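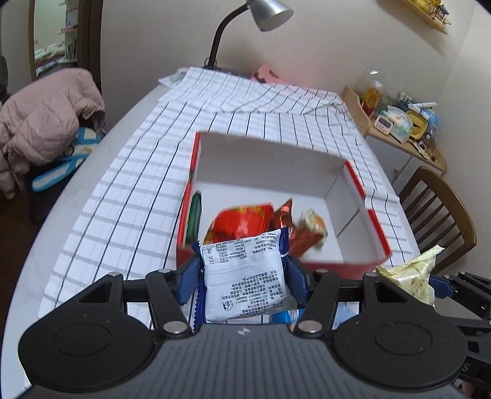 Moisture control in a pantry without air conditioning

The apartment in Solstead has no central air, and from June the kitchen sits near 70 percent relative humidity overnight. Crackers left in a folded sleeve go soft in 2 days. I changed how dry goods are stored and kept notes.

The first variable is the container. Screw-top jars with a rubber gasket held up well. Clip-top plastic bins did not; the lid flexes at the corners, and a hygrometer left inside one tracked the room within a few hours. I kept those for cans.

The second is desiccant. I use 50 gram silica gel bags from Dabbas, one per large jar. They are recharged in the oven at 240 F until the weight stops dropping. I weigh them on the coffee scale before and after and write both numbers on masking tape. A bag that has gained 6 grams goes back in the oven. Rice as a desiccant performed poorly and I stopped using it.

Third, package size. A large bag gets opened many times, and each opening swaps the dry air for kitchen air. Single-serve packets cost more per ounce but stay sealed until used. For anything eaten slowly, the smaller format wastes less. Flour and oats go through fast enough that bulk is still fine.

The shelf against the outside wall runs cooler than the others and reads higher on the meter. Salt and sugar moved off it in July. The Ruro meter reads 2 points high against a salt test, so subtract that from any figures in my older posts.

Still to do: replace the gasket on the oat jar, and repeat the cracker test in January with the radiators on.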